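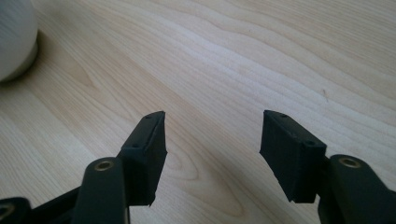
Pale top, fine brown grain running on the diagonal.

News Makers Homes Markets Contact
Favley Local > Makers > Interviews

Caught Sólveig Vídalín between jobs. She had until 2, kettle already on. She runs Plirnness, a one-woman table business out the back of Clenunmont, and wanted to talk about grain. Only grain, pretty much.

"People ask what colour they should go," she says. "Wrong question. Look at the lines first. Which way do they run, are they fine, are they wide."

She likes them fine. Likes them on an angle too, which her old boss at Fogh couldn't stand. "He wanted everything dead straight. I did 14 years of straight."

And light timber, isn't it a pain with kids? Quick laugh. "Mine's at home with three of them. You wipe it. You get a mark, you live with the mark, or you sand it in August when it's too cold to go out."

Oil or varnish? Oil, thin coats, 30 minutes then rub it off. No stain, she dosen't keep any in the shed. "Why would I cover it up."

Her cheapest top is $1000. Smaller peices by arrangement, ring first. She's booked till spring, has a bench to deliver over in Favley, and can't find her keys.

"Put down oil, not varnish," she calls from the ute. "They always print varnish."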